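Progress report on the Tondthorpe after-school drawing club, for the Fuentealba small grants desk

Hello again from Tondthorpe! We're at the halfway mark and I've got plenty to tell you, most of it good.

The club now meets twice a week, at 3:30, and 30 children are signed up (we'd planned for fewer and had to borrow chairs from the church next door). The younger ones draw for the first half hour, then everybody works on the big neighborhood map. It's already wider than the hallway it's supposed to hang in – we'll be cutting it into panels.

Supplies took the largest bite out of the budget. I spent $300 on paper, crayons and glue from Todum, which is a bit over what I wrote in the application, and I've moved $60 across from the snack line to cover it.
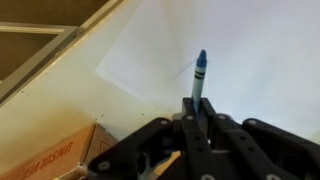 Blue crayon with a paper wrapper.

Attendance dipped in March when the bus route changed, and I lost 5 of the older kids. Three have come back now that we finish a little earlier. I'm still hoping for the others, and I've written to their parents.

The Ilus workbooks were a mixed bag. The kids loved the animal pages and ignored the perspective pages completely, so I'm teaching that part with chalk on the parking lot instead. It's going much better out there, weather permitting!
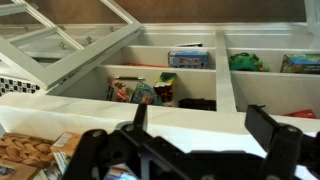 Will the club need more money before the end of the grant?
The current funds will last through May, and I'm not asking for an extra payment.

Next up is the families' evening, where we'll hang the map panels. I'll send receipts with the final report.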